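Sourdough starter going flat over winter

brondondale_baker
Posts: 366
My starter has been a happy thing since spring, but now that it's November the kitchen is down in the low sixties by morning and the poor dear barely rises. I feed it 50 grams of flour and the same of water every night – same as always. Should I be feeding it more?

crustandcrumb
Posts: 3826
Oh, I wouldn't feed it more! It's only chilly, bless it. Try the oven with just the light on, and give it a few days before you fret.

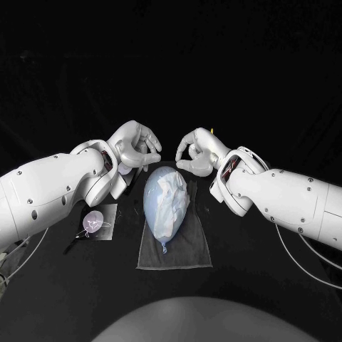

How long can a starter sit in the fridge between feedings?
A week is comfortable for most, and two won't kill it.

oldmillrye
Posts: 691
I have to disagree a little with crustandcrumb (sorry, friend!). My oven light gets far too warm, and I cooked a lovely rye starter that way. I'd use warmer water and a spoonful of whole wheat, and leave the oven out of it.

crustandcrumb
Fair enough, ovens do vary – mine is an old Jerkent with a very dim bulb. Prop the door open if yours runs hot.

brondondale_baker
Thank you both! I'll try the warm water tonight and report back Monday.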